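ok so I've finally been through my grandad's cousin's flying logbook, the one I picked up in October, and I have to tell someone or I'll burst

he was Tadeusz Kołodziej, a navigator. the logbook is 16 pages, tiny handwriting, half of it in pencil. took me nearly 30 hours to type up (my eyes!!)

most entries are just night cross-countries out of Bosdale. takeoff, landing, "cloud" or "more cloud." then you turn the page and there's one with no landing time at all

they were one of 2 aircraft sent up that night. the lead got down fine at Potamley, his had an engine quit over the water and they ditched. 4 crew, all picked up by a fishing boat, which I'd never once heard about growing up
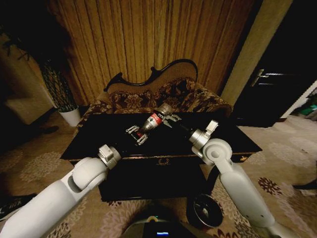
soda on the table, red label

the pilot was a guy called Stamatopoulos and I'd love to find his family. Tadeusz wrote "S. very calm, me not" in the margin and I laughed out loud in the reading room

huge thanks to Ruben Stevens, who matched the serial to a loss card for me last week. I'd been reading a 3 as an 8 this whole time, so if you saw my old thread please ignore the part about the other airplane, it was wrong

scans are going up on Sketlow tonight, pencil pages first. if anyone had a relative at Bosdale on nights, my DMs are open

15/12/2018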